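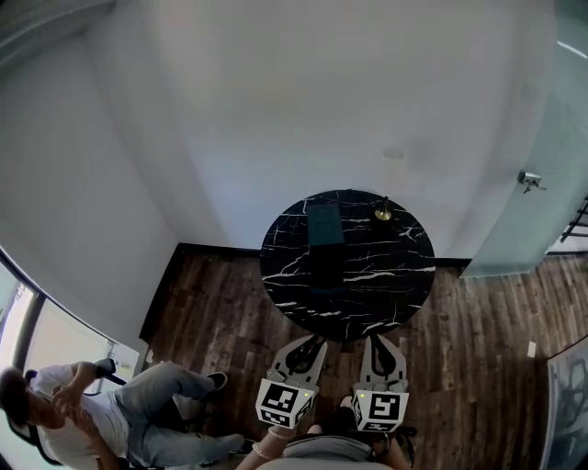
A round side table in black marble with white veining, set against a plain white wall.

The small black table gets its due

Side tables used to be what you bought last, with whatever was left after the couch. At Ketilsson, a furniture shop in Brarkbridge, they now leave the floor faster than anything else, and most of the ones going out are round, dark and made of stone.

"People come in for a chair and leave with a table," says Signe Nørgaard, who has run the shop for nine years. "They've already got a chair. What they don't have is somewhere to put a glass down next to it."

Black marble is the current favorite. It goes with nearly any wall color, and on a brown wood floor it has enough weight to hold its place without a rug. The white veining matters more than buyers expect. Each slab is different, and two tops cut from the same block can look unrelated. Nørgaard tells customers to pick the actual top they are taking home and to look at it from standing height, the angle they will see it from most of the day.

Hafiz Nair cuts and finishes tops in a workshop behind the old Plollon dye works. He buys offcuts from kitchen counter jobs, pieces too small for a counter and too good to throw out. In January 2018 he finished his 264th table, a number he knows only because he scratches one into the underside of every top.

"A round top is forgiving in a room and unforgiving in the shop," Nair says. "Any flat spot on the edge, your hand finds it right away."

He sells them for up to $1,000, depending on the stone. The cheaper ones have busier veining, which he says hides small repairs. He fills pits with tinted resin and tells the buyer where they are.

Polished black stone is easy to live with in some ways and annoying in others. It shows dust within a day. It shows fingerprints in side light, so a table near a window needs wiping more often than one in a hallway. Marble also etches. Lemon juice, wine and vinegar all leave a dull mark that no amount of wiping will lift, and the mark stands out more on black than on white. A honed finish hides etching better, though it takes up oil more readily. Nair seals both kinds and suggests doing it again every February, mostly so that owners have a month to remember.

For daily cleaning he recommends a soft cloth, warm water and a drop of dish soap, then a second cloth to dry. No glass cleaner and no bathroom spray.

What goes on top is a matter of taste, but the size of the table sets limits. Unnur Dalsgaard, who furnishes rental apartments for Stondia, works with two objects at most. One is flat and low, a book or a tray. The other is small and upright, preferably in a brass color, which shows up well against black. She sets the upright piece toward the back, where a sleeve won't catch it.

Dark things on a dark top are harder. A deep green book or tray almost disappears into black marble, its edges going before its color does. Dalsgaard likes the effect. Some of her clients don't, and for them she keeps a shelf of cream linen covers.

"Leave a third of it bare," she says. "Someone has to be able to use it."

Height is the other thing to check before buying. The top should sit level with the arm of the nearest chair or a little below it. Nørgaard has a customer who measured everything in his living room except the chair, and the table now holds a plant in the bedroom.

Then there is the weight. Nair's largest model comes to 47 pounds, and most of that is in the top. He ships the base and the top separately and asks buyers to carry the stone on its edge, like a pane of glass. Felt pads go under the base before it touches a wood floor. A plank floor with some give can make a table rock, and a thin shim under one side usually cures it.

Ketilsson has a waiting list for the black tops through the end of winter. Green marble is due in after that, and Nørgaard has already put one aside for herself.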